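The gripper that wouldn't let go

Hello from the robot end of the building! I promised you all a cheerful item about folding laundry this time, and instead you're getting a fault report, sorry, because that is what we've been living with for most of November.

Short version: the Harju arm stopped releasing things. It would pick up a cloth, carry it over, lower it, and then just stay shut. The log said "open" and the fingers said no. The first time it happened I sat there for a good minute thinking the program had crashed (it hadn't, it was perfectly happy and already planning the next fold). The second time, Ashton Katene reached in to tug the cloth free, the fingers opened with his hand right beside them, and the arm set off for its next pick. He's fine! He pulled back in time and then said a word I won't print. But that got our attention a lot more than the stuck cloth did, and we hit the stop button and left it off until the next morning.

So then I went digging. Out of 3227 logged grasps we found 11 where the open command went out and the fingers didn't follow. All of them were on soft items, and all of them came after the Flodon update. The new version reads finger position a little too early, sees a number it likes, and calls the release done.
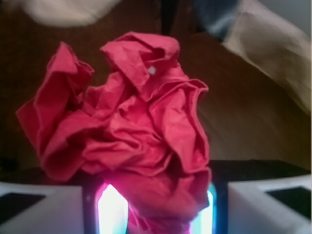
We've rolled back to the old version for now, and I wrote a check that waits for the fingers to report twice before the arm is allowed to move. It's slower and I don't love it, but we've had 189 grasps since then without a stuck one. I'd like to see a lot more before I relax.

Meanwhile, please, please don't pull on anything the gripper is holding, even if it looks asleep. Hit stop, wait for the light on the controller to go amber, then use the release lever on the side. If you see a stuck grasp, write down the time and what it was holding and leave the note on my desk. The folding item is still coming, I have half of it written.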